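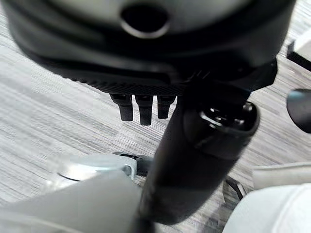 black on black on black, my whole afternoon

August 10, 2019

Okay so I'm finally dealing with the corner of the workshop I've been walking around since spring. Most of it is black or dark gray something and I can't tell what half of it belongs to. Thread, I guess!

The big rounded piece with the ridged band is staying. I love a ridged band – you can grab it with greasy hands and it doesn't go anywhere. Whatever used to plug into that round opening is probably in a box marked MISC (I have 4 of those, don't judge me).

The long black tube with the open end is the thing I keep picking up and putting back down. Keep? Toss? It's shiny and I like it, and that's how I got into this mess.

Berwyn Landeg says if you haven't used it by September it goes. Berwyn also has 600 square feet to put things in, so Berwyn can be quiet.

New system: big stuff on the bottom shelf, long stuff standing up in a bucket, anything small and silver in a jar with a lid. I was going to buy the Wirnby drawers but they want way too much for them, so it's jars.

Two hours in and I can see a bit of floor I forgot was there. It needs a mop. It needs a couple of mops.

Also found: one glove, a tape measure, the good scissors!!! I bought new scissors in the spring because I was so sure those were gone.

Stopping for a sandwich. If anyone local wants a box of mystery black plastic, come get it before 8 tonight – I'll leave it by the side door.

Related posts
Jars vs. drawers, round 2
Is the Grandico shelf worth it?
I cleaned out the Workport cart and I'm tired
Old Verschueren bench, new legs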